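Modar Ribbed Storage Bins for Tabletop Sorting
Published August 19, 2020
By the Harnonwood Product Information Desk

The Modar range of ribbed storage bins is supplied by Harnonwood to schools, stores, workshops and packing rooms. The bins are open-topped plastic containers of rectangular form, intended to stand in a row on a table or bench so that items may be sorted by type, by destination or by stage of work. This page sets out the features of the range, the arrangements recommended for its use, and the terms on which it is supplied.

Each bin has ribbed outer walls and a flared rim. The ribs stiffen the sides, and the rim gives a hold for the fingers when a full bin is lifted from the table. There is no lid, and no lid is offered as an accessory. Customers who require closed storage are advised to consult the separate Ginton range, which is stocked at the same warehouse and may be included in the same delivery.

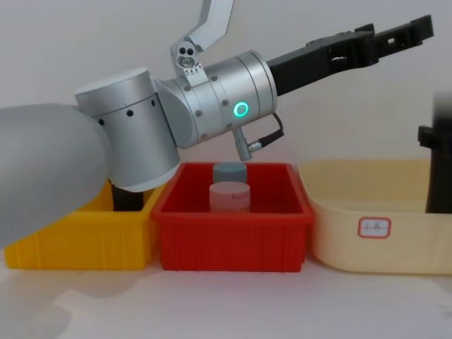 Colour is the principal means of identification within the range. Yellow and red are kept in regular stock. Further colours may be obtained to order, subject to the minimum quantity given below. Harnonwood does not assign a meaning to any colour, and customers are free to adopt whatever scheme suits their own premises. It is recommended that the scheme be written down and displayed near the table, particularly where the same bins are used by more than one shift or class.

The bins are suited to small and medium items that can be placed and removed by their upper part. Cylinders, tubes, canisters and similar upright goods may be stood on end. Short items will sit below the rim and should be placed with a little space between them where the bin allows. Taller items may rise above the rim without difficulty, provided that they are steady on their base and that the bin is not to be carried while they are in it. Tall and short items should preferably be kept in separate bins. Where they must share, the taller should be placed towards the back.

Placing the bins

A firm, level table is required. A plain light surface is preferred, as the colours are then easily told apart and any small item dropped between bins is quickly noticed. The bins should be set side by side with the rims close together and the fronts in line. The table should be clear of the wall by a distance sufficient for cleaning. Where sorting is carried out for long periods, the height of the table should be chosen so that the contents of each bin can be seen from the working position without leaning.

Bins in use should not be placed one upon another. Empty bins may be nested for storage, in stacks of no more than 20. Stacks should be kept on the floor or on a low shelf and separated by hand. Tools must not be used to part them, as the rims may be marked.
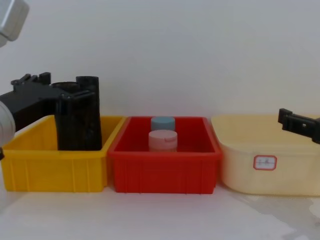

Care and cleaning

The bins should be emptied before cleaning. Warm water and a mild washing liquid are sufficient for ordinary dust and marks, and a soft brush may be used between the ribs. Scouring powders and wire pads will dull the surface and are not covered by the guarantee. The bins should be left to drain upside down and must be fully dry before they are nested. They should be kept away from heaters, and prolonged exposure to strong sunlight should be avoided in order to preserve the colour.

A bin that has cracked at the rim or base should be withdrawn from use. Repairs with tape or adhesive are not recommended.

Supply and ordering

Bins are sold in packs of four. A pack may be of one colour or divided between yellow and red, and the division required should be stated on the order form. Colours outside regular stock are supplied in a minimum quantity of three packs, and such orders cannot be cancelled once they have been confirmed in writing.

Orders for stock colours are dispatched from the Bustos warehouse within four working days of receipt. Collection is also possible by arrangement, and the order number must be shown at the counter. Deliveries should be checked on arrival, and any shortage or damage reported to Harnonwood in writing, with the delivery note attached. Unused bins in stock colours may be returned in their original packing. The cost of return carriage is borne by the customer except where goods have been supplied in error.

Customers who placed orders in July for divided packs should note that the order form has since been revised. Orders already confirmed on the earlier form will be honoured and need not be submitted again. The earlier form should not be used for new orders.

Institutions holding an account with Harnonwood may order on the usual terms. Replacement bins for existing sets are available as single items to account holders only, and the colour must be stated.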